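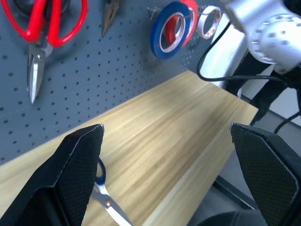 Blue-handled scissors on the bench, with the red pair and the tape rolls on the pegboard behind.

Who owns the tool board once the bench cell does the putting back?

Posted in Workplace automation > Small assembly and packing
December 2025

We are a repair and kitting shop on one floor. Most of the work is opening returned units, swapping parts and packing them again, so the hand tools are ordinary: scissors, screwdrivers, pliers, three colours of tape. Each bench has a perforated board at the back and every tool has a hook.

The two-arm cell on bench 4 has been given the job of clearing down between kits. It picks tools off the bench top and hangs them up. The arms, grippers and cell software were supplied through Dhillon and the job list comes from Sillura, our scheduling package. In January it is due to go onto the live shift, with one person working the same bench.

My difficulty is with the people side. Until now the rule was that whoever used a tool hung it up, and whoever had the bench at the end of the shift signed the board sheet. The bench staff are asking three things and I do not have good answers.

First, who signs the sheet if the cell did the clearing. Second, whether they are allowed to move a hook. They have always moved hooks to suit themselves, and a left-handed person will want the scissors on the other side. Third, whether time saved on clearing will be added to their kit target. Clearing down is booked at 60 seconds a kit at present.

I would like to hear from anyone who has run a mixed bench, in particular what you wrote down and what you left to the shift.

bench4_lead

hookandpeg

Take the sheet first. A machine cannot sign, so a person does, and that person has to be given time to look at the board before signing. We made the mistake of leaving the signature in place and removing the time. Within a month the sheets were being signed at the start of the shift. We now have one check at handover, booked as work, and the name on the sheet means "I looked at this board at this time". It does not mean "I put these tools away".

On hooks: fix the positions, but let the staff choose them before you fix them. We put a bare board up and left it for a fortnight, and people hung things where they reached for them. Then we recorded it. If someone wants a change, it goes on a request slip and the positions are taught again when the bench is next idle. It is slower than moving a hook by hand and people do complain about it. Expect that.

Leave some hooks free. A full board gives the cell no second choice if a hook is taken, and it gives the person nowhere to hang something of their own. 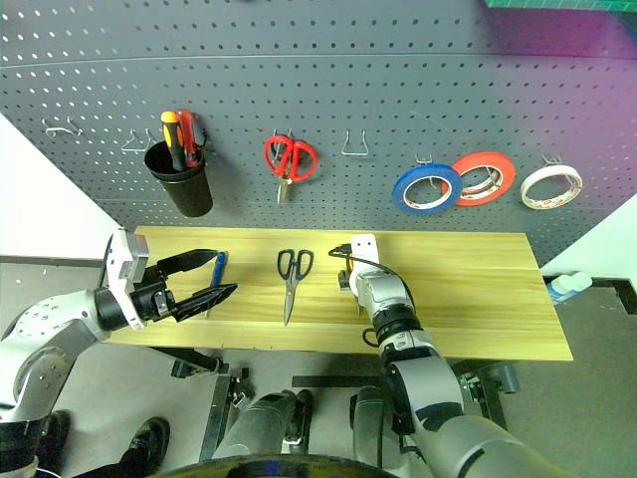
Both arms over the bench, with free hooks on the board and tools still on the top.

Two points on the hardware, as they affect the written instruction.

Tape rolls that hang close together will overlap. A person lifts the front roll off without thinking, but for the cell you need to say which roll comes off first and how far apart the hooks must be. Ours are one roll width apart plus 25 mm.

Handles should be told apart by more than "scissors" in the tool list. If you have a red pair, a blue pair and a black pair, list them as three items, each with its own position. Otherwise the staff will find a pair on the hook and assume it is the right pair. The cell will have done what it was told and the argument will be between two people.

I cannot help with the target. Ours was settled above my level.

ex_line_planner

On the target, settle it in writing before January. If you leave it until the cell is running, the first good week of figures will be used to set the number, and a good week is not typical of anything.

The 60 seconds is a booked figure and I would want to know who measured it. In my experience booked clearing time also covers finding the next job sheet, fetching tape and having a drink of water. None of that moves to the cell. At Casitz, where I planned a packing line, we did 3,000 kits with the old allowance left in and the real time recorded beside it, and only then changed the allowance. The change was smaller than the supplier's estimate. Part of the time came back as waiting, with the person standing off while an arm was over the part of the bench they wanted.

That waiting needs its own code in Sillura or whatever you use. If it has no code it will be booked against the person.

Also write down who may stop the cell. The answer should be anyone at the bench, with no reason needed at the time. Ask for the reason at handover. We had staff working round an arm when they should have stopped it, as stops were counted on the shift report under their bench number. We took the bench number off and stops went up, which was the result we wanted.

I disagree with hookandpeg about the request slip. For one hook it is too much paper. Let the shift lead make the change and log it, and keep the slip for moving a whole board.

grultonis_fan

we have the Grultonis trolley thing, not the same but the staff hated it then they didn't. put the coloured outlines on the board so people can see what is missing. costs nothing. ours were done in marker pen

bench4_lead

Thank you all. I have changed the wording on the sheet to "checked by" and asked for ten minutes at handover to be booked as work. The hooks will be left to the shift for two weeks and then recorded, with the shift lead able to move one at a time. The three pairs of scissors are now separate lines in the tool list.

The target has gone to the site meeting with the request for a waiting code attached. I do not have a reply on either yet. If anyone has a form of words for the stop rule that has been through a staff consultation, I would be glad to see it.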